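Course Reader > Automation and Work > Unit 4 > Chapter 18

Print this page | E-mail this page

Contents Previous Next Glossary Index

Chapter 18
The Laundry Problem

People have been promised a machine that does the chores for so long that the promise has become a kind of chore itself. Every December a new one is announced. It waves, it pours a glass of water for a reporter, and it goes back into its crate. Meanwhile the towels stay where they were.

This chapter asks how far along the machines are. We begin with cloth, which humbles engineers faster than anything else in the house. A steel bracket has one shape. A shirt has as many as it likes, and it picks a new one each time it is touched.

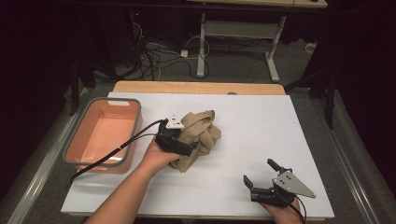
Figure 18.1 Two hand-held grippers, one cloth, one empty basket.

The Stokeo trial in Plundport is our first case. Its folding arm managed 60 towels out of 100 in the bright, tidy room where it had been set up. Moved to a working hotel laundry, it managed 20, and the hotel's own staff finished the rest before lunch. The company called the results encouraging. The staff were not asked.

Section 18.2 turns to the shop floor at Pellthorpe, where the parts are hard, the lighting is good, and the news is better. Before reading on, fold one T-shirt slowly and write down every step. Most students run out of patience before they run out of steps.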